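Ticket 557: Prestness fingers vs Jekier fingers, shoe handling
Opened by: Eilif Lie
Assigned to: Vidar Fjeld
Status: open

Hi Vidar, me again with the hand-held grippers! I've been swapping between the old Jekier fingers and the foam-padded Prestness ones, and I'm still getting the slip I moaned about last time. I do all the shoes by hand with the trigger and then look at the width log afterwards.

What I've tried so far:

Jekier fingers, bare plastic. Fine on trainers, hopeless on anything shiny. 11 drops in one morning and then I gave up and had a coffee.

Prestness fingers, foam pads. Much better — 94 clean lifts before the first drop. But the width reading drifts. I zero it with the pads closed, and by the end of a run it thinks they're still slightly open.

Swapped the controller for the Skadavlow one. Same drift, so I don't think it's the electronics.

Re-seated the pivots and tightened everything up. A bit better for an hour, then back to where it was.

8 Nov 2022, update: went through the log again and the jump always comes near count 780, which smells like a rollover to me, but you know the firmware and I don't. Could you have a look before I start pulling the linkages apart? I'd also love a spare set of pads if Wickramasinghe have any left (the rough ones, please, the smooth ones were awful on patent).

No rush on the pads, but I'd like the width thing sorted before the December trials. Two from the bench:

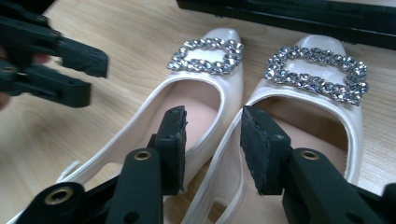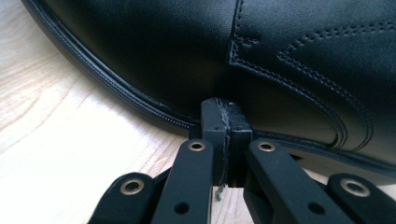
Foam pads over the buckled flats (first), fingertips up against the sole edge of the black leather shoe (second).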